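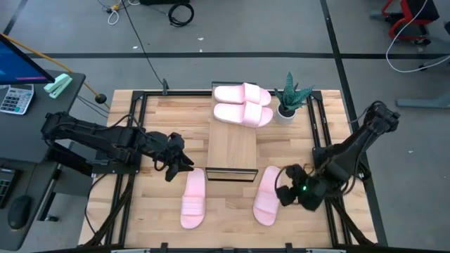
Figure 1. Pink slide sandals on a wooden tabletop.

Footwear Returns in a Small Online Shop: A Study of Size Labeling
Final report, Applied Retail Management
Prepared by Manon McKinnon and Colton Friesen
Project supervisor: Lorne Penner

1. Background

Slide sandals are sold in fewer sizes than laced shoes. Many makers combine two or three sizes into one, so a customer who wears a half size must choose between a pair that is long and a pair that is short. Shops that sell online carry the cost of a wrong choice, as most offer free returns within a set period.

The study was carried out with Jastley, an online shop selling casual footwear and house shoes. The owner, Radosław Jakubowski, gave the authors access to order records for one summer season, with customer names and addresses removed. The records held 3,117 orders for slides and similar open shoes.

2. Research question

The report asks whether a foot length in inches, printed beside the usual size on the product page, is linked to fewer returns for poor fit. Returns made for color, late delivery or damage were left out.

3. Method

The shop added foot length to half of its slide listings in May and left the other listings as they were. Each return form was read by both authors and placed in one of 8 groups according to the reason given. Where the authors disagreed, the form was passed to Hemi Pomare of the course teaching staff, whose decision was final.

A short survey was also sent to customers who had returned a pair. It received 122 replies. Customers were asked how they had chosen a size, whether they had measured their feet, and whether they had read the size chart before ordering.

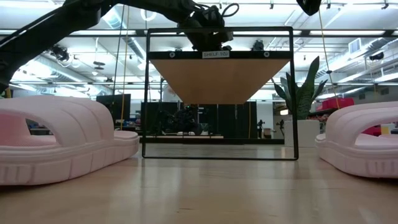

4. Findings

Listings with a printed foot length had a lower rate of fit returns than listings without it. The difference was clearest for combined sizes and small for single sizes. Survey replies support this reading. Most customers had ordered the size they wear in sneakers and had not opened the chart, which sits on a separate page.

Several customers wrote that the strap felt tight across the top of the foot although the length was correct. The present listings give no measure of width or strap height, and the return form has no box for this complaint.

5. Limits of the study

The listings were not assigned at random. Mr. Jakubowski chose them, and newer styles were more likely to receive the added measurement. The records cover one season and one shop.

6. Recommendations

The shop should print foot length on all slide listings and move the size chart onto the product page. A box marked "strap too tight" should be added to the return form before the next season.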